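Setting up the Trosell gripper kit for table clearing

Published by Amham, Friday, November 20, 2020

The Trosell is a two-finger gripper kit for small and mid-sized robot arms. It comes with the gripper body, one pair of black fingers, a wrist camera on a bracket, a cable set and a licence for the Durnska control software. We sell it and we fit it, and most of the support calls we take are from people who are trying to get it to pick up cups and plates. This page takes you from the box to a working clearing routine. If you only want the part about cups, skip to step 4.

You will need the kit, an arm that has already been installed and passed its safety checks, a computer with Durnska on it, a 4 mm hex key, and a few pieces of the tableware you want to handle. Allow an afternoon. Fitting the hardware takes less than an hour and the rest goes on teaching positions.

Step 1. Fit the gripper

Power the arm down and lock it off. Line up the dowel pin on the gripper body with the hole in the wrist flange, then put in the four screws by hand before tightening any of them. Go round in a cross pattern. The screws do not need much force and the threads in the flange are easy to strip.

Fit the camera bracket next. It goes between the flange and the gripper body on the side away from the cable outlet. If your arm came with an older adapter plate, the bracket will sit too close to the body and the lens will see mostly finger. Order the thin plate from us or from Ngui, who make it.

Step 2. Run the cable

Leave a loop. The usual mistake is to tie the cable down close to the wrist so that it looks tidy, and then the first full turn of the last joint pulls the plug half out. Clip it to the upper link with the supplied strap and let it hang free from there to the gripper. Turn the wrist by hand through its whole range, both ways, and watch for the point where the cable is at its shortest. Add a bit more slack than you think you need.

Keep the loop away from the camera side. A cable that swings across the lens will spoil the readings and the software won't tell you why.

Step 3. Set the finger range

Start Durnska and choose Tools, then Gripper, then New. The software asks you to close the fingers fully, then open them fully, and stores both ends. Do this twice. If the second set of numbers differs from the first by more than 2, something is loose and you should go back to step 1.

On our bench unit the closed reading is 26 and the open reading is 938. Yours will be different. Write them down somewhere, as they are wiped when you update the software (this was supposed to be fixed in the April release and was not).

Number your fingers and keep them as a pair. They wear together and a new finger set against an old one will grip at a slight angle.

Step 4. Cups

Thin plastic cups are the hardest thing on most tables. They weigh next to nothing, they slide when touched, and clear ones are difficult for the camera to pick out. Get these working first and everything else will seem easy.

Set grip force to Low and closing speed to Slow. Teach the arm to approach from the open end of the cup, with one finger inside and one outside, and to close on the rim. Gripping round the body works for mugs but a thin cup will buckle.

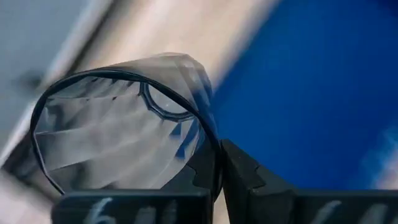 Close in small steps the first few times. In Durnska you can hold the Step button and watch the finger reading fall. Stop as soon as the cup moves with the gripper when you nudge the arm up. Save that value as the grip point for this type of cup. For the cups we test with, the saved value is 367, but it depends on where on the rim you take hold, so please don't copy it.

If the cup spins in the grip, you are too near the edge. Move the approach some 2 mm deeper and try again. If the wall cracks, reduce the force before you change anything else.

Clear cups also confuse the depth reading. Switch on Edge Mode in the camera settings, which looks for the outline of the rim and ignores the distance to the wall. It is slower, and you can leave it off for solid colours.

Step 5. Plates and trays

A plate is picked up by its lip, so the fingers have to arrive almost level with the table and one has to get underneath. On a flat table there is often no room for this. Raise the plate slightly, or teach the arm to push it until it overhangs an edge.

If you are clearing into a tray or out of one, teach the tray walls as a keep-out zone. Durnska has a Box tool for this. Touch a fingertip to each of the four top corners of the tray and press Save at each one, then set the wall height by hand. The zone applies to the fingers only. It does not cover the wrist or the camera, and you should check those by eye at each end of the tray.

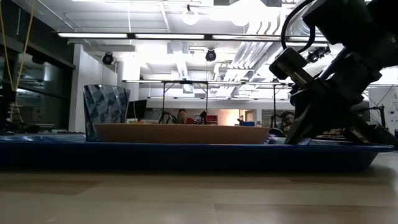

Work out your order of picking before you start saving positions. As a rule, take the loose and light items first, then anything tall, then the plates. Things that stay behind get in the way of the fingers. With a shallow plate in the middle of a blue tray, a tall patterned container at one end of it and something crinkled and shiny lying at the other, we would take the crinkled item first, as it is partly under cover of the plate and would be dragged along with it. The container would go next, and the plate would then be clear at both ends. Keep the fingers spread and the tips above the rim of the tray while the arm travels, and only lower them once it has stopped over the item.

Wrappers and other soft things do not have a grip point you can save. Choose Soft Item in the object list and the gripper will close until it meets resistance or reaches the closed end. It misses fairly often. Set Retries to two and have it move on after that.

Step 6. Run it

Run the full routine at quarter speed with your hand on the stop button. Then run it at half speed. We do not recommend full speed for tableware at all. The time saved is small and you will spend it picking cups up off the floor.

Common problems

Gripper not found: the plug at the wrist has worked loose. See step 2.

Readings drift during the day: let the gripper warm up by opening and closing it for five minutes before you start, then redo step 3.

Camera picture is smeared when the arm moves: normal. The software only uses pictures taken when the arm is still. If it is smeared when the arm is stopped, tighten the bracket.

Fingers close but the item drops: clean the finger faces with a damp cloth. Grease from plates builds up quickly.

What it will not do

The standard fingers are no good for cutlery lying flat, and the kit should not be used with glass or full cups. Ngui make a longer finger with a thin tip that will lift a fork, but we have had it on the bench for only a short time and don't stock it yet. Spare standard fingers are sold in pairs and can be ordered with the kit or later.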